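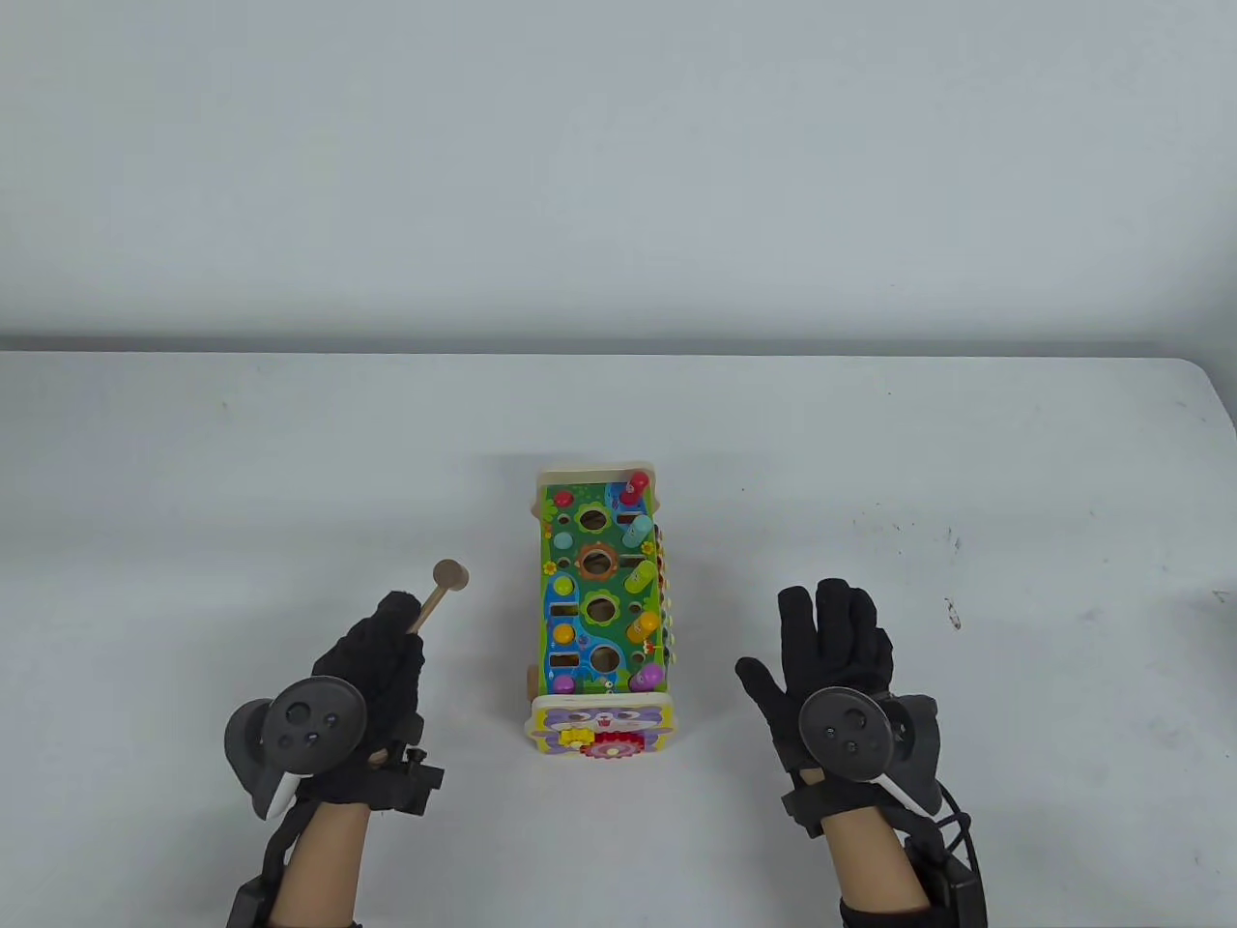 **Ticket 611: deposits not released when a toy is checked back in**

Opened by: Beril Demirtaş, Mazandarani Toy Library
Product: Perberg Lending, desktop version
Assigned to: Orhun Uçar
Priority: normal

**Beril, 09:12**
When we check a toy back in, the loan closes but the deposit stays as "held" in Dinero. It started after the July update. Before that the deposit went back to the member within a minute or so. I have been releasing them by hand from the Dinero page, and that works, but it is slow and I have to look up every member separately.

It doesn't happen with every toy. Puzzles and dressing-up clothes are fine. Most of the wooden toys are not.

I have tried:

- logging out and back in
- restarting the desk computer
- checking in from Canan's laptop (same result)
- removing the Dinero connection and adding it again

There is no error message. The loan just goes grey as normal.

**Orhun Uçar, 10:05**
Thanks. Please send the item number of one toy that fails and one that works. Also open Settings > Deposits and tell me what it says next to "Release rule".

**Beril, 10:31**
Fails: item 977. Works: item 122.
Release rule says "On full return".
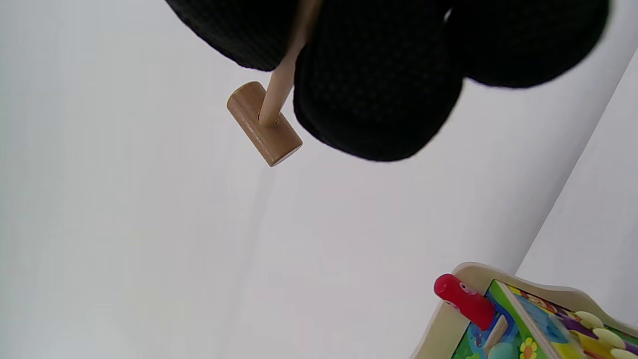 **Orhun Uçar, 11:20**
I can see the problem on 977. It is set up as a toy with parts, and 122 is a single item. With "On full return", Perberg waits until every part has been ticked before it tells Dinero to let the deposit go. The old version ticked the parts for you when you scanned the main barcode. The new one expects you to do it on the Parts tab.

Could you open 977, go to Parts, tick them all and save? Then wait five minutes.

**Beril, 11:48**
Ticked and saved. The deposit is still held after ten minutes. The Parts tab shows everything as returned. If I close the item and open it again, the last line has gone back to unticked.

**Orhun Uçar, 12:02**
Does the last line have a name, or is it blank?

**Beril, 12:06**
Blank. I hadn't noticed. There are blank lines on some of the others too.

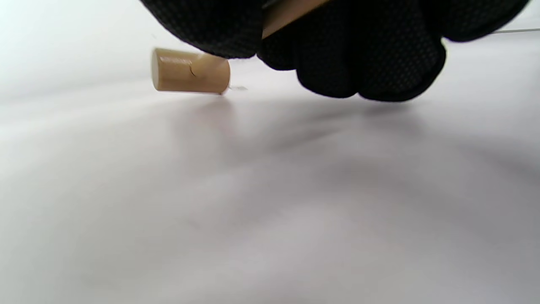
**Orhun Uçar, 13:40**
The blank lines came from the import when you moved over from Juvden. Juvden ended each parts list with an empty row, and we brought it across as a part with no name. It can't be saved as returned, so the return is never full.

For now, change the release rule to "On check-in". Deposits will go back as soon as the main barcode is scanned. Please look through the parts yourselves before scanning while this is on.

Gönül Şimşekoğlu on our data side will remove the blank rows.

**Canan Demirtaş, 14:15**
Rule changed. Checked in two loans and both deposits were released straight away. The older ones are still held, around 10 of them.

**Gönül Şimşekoğlu, 15:52**
Blank rows removed from your catalogue. No named parts were touched. The older deposits need a resend. Rungnapa Jaidee will run that this evening, and you don't need to be logged in.

**Beril, 09:03 the next morning**
All the old ones show as released apart from one, where the member's card has expired. I'll ring her. I have put the rule back to "On full return" and 977 now stays ticked.

**Orhun Uçar, 09:30**
Good. For the expired card, use Refund > Other method and enter the new details. Leaving this open until the import fix is in the next update.

Status: waiting for release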